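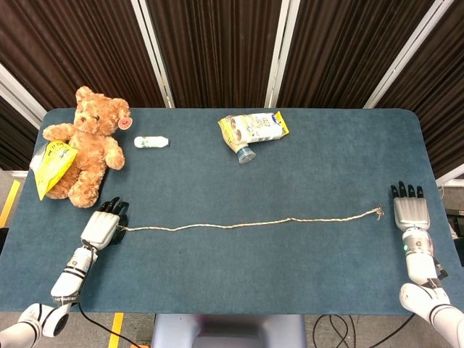 Saltmont Activity Rooms
Frequently asked questions about the felt-topped tables and the loan of small items

These answers apply to all groups and individuals using the activity rooms at Saltmont. Please read them before your first session. Questions not covered below may be put to the front desk.

What are the tables covered with?
The tables have a felt surface in a dark teal blue, and their corners are rounded. Felt keeps small objects from sliding and softens the noise when things are put down. It also holds on to crumbs, fibres and spilt liquid, and most of the rules on this page follow from that.

May I bring my own items?
Yes. Soft toys, lengths of rope or cord, plastic bottles and similar household objects are all suitable. Items with sharp points, uncovered blades or wet paint may not be placed on the felt. Ink pads may be used only on a tray.

How large may an item be?
Rope and cord should be no longer than 1200 mm. Longer pieces tend to hang over the side, where they can catch on chairs and clothing. There is no set limit for soft toys, provided that they fit on the table with the other items in use.

The end of the rope is frayed. Should I report it?
A little fraying beyond the end knot is normal in twisted rope and need not be reported. If the knot itself has come undone, or the strands have begun to separate along the length, please hand the rope to the desk. Users should not trim rope themselves – loose fibres are difficult to remove from the felt.

Is food allowed on the tables?
Snacks may be on the table only in sealed packets. Crisps, biscuits and the like are to be opened and eaten in the Delorme Lounge, at the end of the corridor. A packet that has been opened should not be brought back into the room, even if it has been folded over.

What about drinks and other bottles?
Any bottle with a cap may be placed on the table while the cap is firmly closed. Please check the cap before laying a bottle on its side. Open cups are not permitted. If a liquid is spilt, blot it with a dry white cloth and tell a member of staff. Rubbing will spread the mark and lift the surface of the felt.

How are the soft toys cleaned?
Toys belonging to Saltmont are surface-washed and dried flat at the end of each month. Those with a long or fluffy coat are then brushed by hand. Please do not remove tags from the ears or seams, as they are needed when an item is returned to its owner or put back into stock.

How many items may I borrow at one time?
Each user may borrow 2 items from the Gindow cupboard. Items must be returned before the room closes. They may not be taken home, except by written arrangement with the desk.

How should the table be left?
Coil any rope loosely and return it to its hook. Place soft toys upright on the shelf, and put packets and bottles in your own bag or in the bins provided. The felt should then be brushed in one direction with the Grerix brush kept beside the door. Vacuum cleaners are used by staff only.

I left something behind. How can I recover it?
Items found on or under the tables are labelled with the room and the time, and kept at the desk until the end of the following month. Unclaimed toys in good condition are added to our stock in December. Food is not kept overnight.

Can a table be reserved?
Reservations are taken at the front desk, in person or by telephone. A table is held for fifteen minutes after the booked time and may then be offered to another user.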